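Part-time assistant for evening language courses, Clareck

Flandholm is a small language school in Clareck. We teach Ukrainian and English to adults, most of them beginners, and we are looking for one assistant to join us from December.

The work is 20 hours per week, Monday to Thursday, in the evenings. You will welcome the students, prepare the rooms, copy the worksheets and answer simple questions by telephone and e-mail. On some evenings you will also sit with a small group — never more than 7 persons — and help them to practise speaking.

The salary is 1,159 euros per month before tax. The contract is for one year, with a trial time of 2 months.
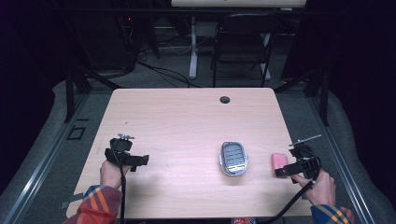
What we ask from you

Good spoken English and at least basic Ukrainian
Patience with people who learn slowly
Normal computer skills
A teaching diploma is welcome, but we do not require it

How to apply

Please send your CV and a short letter to Oleksandra Hordiienko, office of Flandholm. Questions about the lessons can go to Flora MacBrayne, who leads the English group. We answer every letter — also when the answer is no.

Published November 4, 2021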